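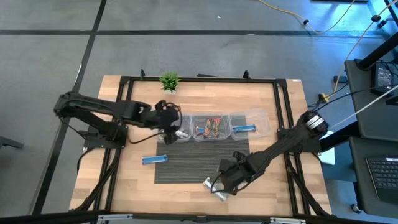

Figure 4. Head view, three bins behind the mat.

4.2 Recording a snack sorting session

Read section 4.1 first. The steps below assume that both arms are homed and that Winura is running on the cart laptop.

1. Lay the mat flat on the table and line up the bins along its far edge. The bins should touch.

2. Put wrapped items on the mat and on the bare wood. Mix bars and bags. Change the layout before every episode.

3. In Winura, open the Modum profile and choose Sort, two arms. Set the episode limit to 60 seconds.

4. Check both camera previews. The fixed camera must show the items, the bins and both grippers.
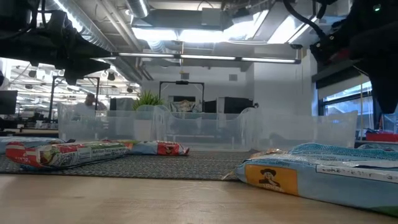
Figure 5. Fixed camera view with bags laid flat in front of the bins.

5. Press Record, wait for the tone, then move the leader arms. Work at an even speed — short pauses are fine, long ones are trimmed on export.

6. Bring both arms back to rest and press Stop. Mark the episode Keep or Discard before starting the next one.

Note: Keep episodes in which an item is dropped and picked up again. Discard any episode in which a hand enters the work area.

Note: Shiny wrappers can wash out under ceiling lights. If the print on a bag is unreadable in the preview, lower the exposure by 3 steps.

CAUTION: Do not reach over the table while the arms are powered. Press the stop button first, then move the items.

7. When the counter reaches 77, export the set to Munshi. A full task needs 177 kept episodes, which may be split over several sessions.

Section last revised August 7, 2021.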